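给料箱抓取单元的日常维护：哪些步骤有用，哪些是做给人看的

更新：2024年12月21日

我们这台单元用的是一条KUKA臂，末端一只多指手，伸进一个灰色金属箱里抓零碎东西。项目内部叫Norkadlow。它的维护手册是集成商Stornell写的，厚厚一本，我照着做了大半年，得出的看法是：其中一部分确实能减少停机，另一部分做不做看不出区别。下面按我现在的顺序写，凡是我不信的步骤都会注明。你的单元如果和我们不一样，数值请自己重新测，不要抄。

动手之前

先把机器人切到手动慢速模式，示教器拿在手里，别放在地上。手册要求维护前“确认区域安全”，这句话写了等于没写。我们的做法是：使能键松开，急停按下，由第二个人看一眼急停灯，然后才允许手伸进箱子。需要机器人动的时候，人先退出来，再复位。

需要的东西：

内六角扳手一套，扭矩扳手一把
无绒布，异丙醇
记号笔（油性，细头）
扎带和剪钳
手电筒
一本纸质记录本

最后一项有人觉得多余。我们试过Undia的维护软件，每次点检要点很多下屏幕，戴着手套点不准，结果大家在下班前一次性补填。补填的记录我不认为有任何价值。纸本虽然土，至少能看出哪一天是匆忙写的。

第一步 检查箱子有没有挪位

箱子是整个单元里最不起眼的部件，也是我们出问题最多的部件。它放在一张纸板上，纸板放在木桌上，用快速夹夹住箱沿。这套固定方式谈不上专业，夹具供应商看了肯定要推荐你买定位销底座。我算过，我们换箱子的频率不高，底座暂时不值得买。但既然用夹子，就得接受它会松。

做法：

1. 在箱底边缘和纸板交界处用记号笔画短线，每条边至少一条。纸板和桌面之间也画。两层都要画，只画一层的话，纸板带着箱子一起滑动时你看不出来。

2. 每个班次开始时看线有没有错开。错开就重新对齐，再夹紧，不要指望视觉程序自己补偿。厂家宣传里说视觉可以“自适应箱体位置”，我们的经验是它能适应物体的位置，适应不了箱壁的位置。箱壁在碰撞模型里是写死的。

3. 夹子夹紧后，用手推箱子的远端角。推得动，说明夹子的夹口垫片可能已经滑了，松开重新咬合。不要只是再多捏两下手柄。

4. 纸板受潮或者压出凹痕就换。纸板厚度一变，箱底高度就变，后面的高度校准全部作废。换完纸板直接跳到第四步，不要心存侥幸。

手册里还有一条，要求每周用水平尺检查箱底。我查了一整个五月，没有一次读数超出允许范围，后来就改成只在换纸板之后查。

第二步 清洁箱底和隔板

箱底的划痕和白色擦痕看着难看，大多数情况下不影响抓取。手册要求每班次用溶剂擦拭整个内壁，理由是“保证识别率”。我们把擦过和没擦的班次分开记录，抓取成功率没有看得出来的差别。真正有影响的是两样东西：反光的油膜，和粘在箱底的胶带碎屑。

做法：

1. 手电筒贴着箱底平照，看有没有成片的反光。有就用异丙醇擦，没有就跳过。

2. 用指甲刮掉粘住的碎屑。软件会把碎屑当成小物体，反复去抓，一次次空夹，周期时间就这样被吃掉了。

3. 隔板背后那一条窄槽不要忘记。掉进去的东西，夹爪够不到，视觉却偶尔能看见一角，程序会卡在那里重试。我们在程序里把这个区域屏蔽了，但屏蔽之后更没有人去清理，所以点检表上还是要留着这一项。

隔板上的污渍擦不干净就算了。Pryor的技术支持曾建议我们给内壁喷哑光漆。喷了另一个箱子做对比，漆面用了不久就被指尖刮花，掉下来的漆皮又变成碎屑。我不推荐。

第三步 检查线缆

线缆是我最不敢偷懒的一项。从前臂到手腕这一段，线束绕过关节外壳再往下走，每抓一次都要弯一次。多指手比两指夹爪多出不少细线，细线贴着手指走，坏起来没有规律，表现也很骗人：一根手指偶尔不动，重启又好了，于是大家以为是软件。

做法：

1. 手动慢速转动第四、第五、第六轴，各走到程序实际会用到的极限。眼睛看线束，不要看屏幕。线束在任何一个位置绷直，就要重新留余量。

2. 余量也不能太大。留得太松，线环会在手臂下探时垂下来刮箱沿。我们的标准很土：手臂在箱内最低的抓取位置，线环与箱沿之间能放进一只竖着的手掌。

3. 捏一遍手指上的细线，从指尖往根部捏。感觉到硬结或者外皮发白，就做标记，下一个停机窗口更换，不要等断。

4. 扎带只扎在不弯折的地方。扎完剪平，毛口朝外。毛口朝里会割外皮，这个错误我自己犯过。

5. 地面上的线也算。控制柜到桌边这一段，谁都可能踩到、拖到。至少把示教器的线和其他线分开盘，别让人拎起示教器时顺带扯动别的插头。

手册给出的线束更换周期是每1000小时。这个数字从哪里来，我问过Stornell，没有得到像样的回答。我们第一束线在393小时就出现间歇断路，原因是扎带位置不对。所以周期可以留着做参考，但它替代不了上面的检查。

第四步 校准下探高度

指尖在箱底上方停多高，决定了两件事：扁的东西抓不抓得到，手指会不会撞底。手册给的默认值偏高，很安全，也抓不起任何扁平物体。同事Tamsin Paewai当初调机时把它一路降下来，降到第一次撞底为止，然后往回加。这个方法有点粗暴，不过比手册诚实。

做法：

1. 清空箱子。在箱底四个角和中心各放一张薄纸。

2. 手动慢速，手指并拢朝下，移动到纸的上方。每次只下降很小一步。

3. 抽动纸张，感觉到阻力但还能抽出来，停下，记录Z值。

4. 五个点全部记录。如果最高与最低相差超过0.5毫米，先回第一步查箱子和纸板，不要在程序里补偿。用程序补偿机械问题，下一个接手的人会骂你。

5. 取五个点里最高的那个，再加安全余量。我们用4毫米。

靠近箱壁的地方要另外处理。箱壁是斜的，手掌宽，手指还没到底，手背可能已经碰到斜面。程序里最好给箱壁附近单独设一个接近角度，或者干脆放弃太靠边的目标，让它先去抓别的。

第五步 用杂物试抓

校准后不要直接恢复生产。先放几件形状不一样的东西进去试。集成商验收时喜欢用方块，方块能抓说明不了什么，任何夹爪都能抓方块。我们用的是从抽屉里翻出来的东西：玩具恐龙，一匹棕色玩具马，带透明外壳的胶带卷。它们有腿、有弧面、有反光的塑料，能把问题逼出来。

做法：

1. 把物体散放，不要摆整齐，也不要堆叠。堆叠是另一项测试，混在一起做，失败了分不清原因。

2. 用正常程序，但速度降到慢速。第一次下探时手放在急停上。

3. 在指尖到达物体正上方时暂停。从侧面看，手指的中心是否对着物体的中心，手背离箱壁还有多远，线束有没有碰到箱沿。三样都没问题再继续。

4. 连续抓16次，中途不要人工扶正物体。记录每次失败的样子：没夹住、夹偏、空夹、撞底。只记成功率没有用，百分比看不出该修哪里。

5. 如果失败集中在同一件物体上，多半是抓取规划的问题；如果失败集中在箱子的同一侧，回第一步和第四步。

暂停检查时，手的高度和位置大致是这样：

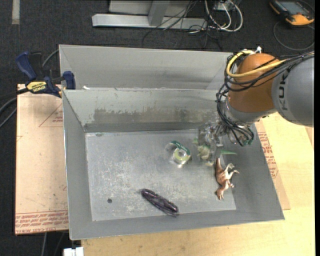
第六步 恢复运行并留记录

把速度调回去之前，先看一遍程序里有没有留下测试用的临时点。我们有一次忘了删，机器人在正式运行时每个周期都去箱子上方停一下，过了好几天才有人问为什么变慢。

记录本上写这几项就够：五个点的Z值，更换过的部件，试抓失败的类型，签名。不需要写“设备状态良好”。这句话我在旧记录里看到过很多次，包括线束断掉的前一天。

常见故障和我不建议的处理办法

某根手指间歇不动
先捏线，再查插头，最后才考虑重装驱动。先重装驱动的人，多半只是因为重装驱动时可以坐着。

空夹次数突然增多
先看箱底有没有碎屑和油膜，再看光源有没有被人挪过。不要一上来就重新标定相机。重新标定会把原来好的数据覆盖掉，如果问题不在相机，你就有了两个问题。标定前务必备份旧文件。

指尖碰箱底报警
不要放宽碰撞检测阈值。阈值放宽之后报警确实消失，手指也会弯得更快。查纸板，查夹子，重做第四步。

抓起后在移动途中掉落
先降加速度试一次。如果降了就不掉，说明夹持力或接触面有问题，检查指尖磨损。长期靠低加速度运行也可以，只是别在报表里把它叫作优化。

关于预测性维护套餐
Stornell每次来都会推销。它分析关节电流，声称能提前发现故障。我们试用期间，它对关节报过几次预警，拆开检查都没有发现异常；而真正坏过的线束、夹子和纸板，它一样也测不到。也许在一天三班、几十台机器的工厂里它有用，我没有那样的条件去验证。对单台单元来说，我会先把钱花在备用线束上，再多买一对快速夹。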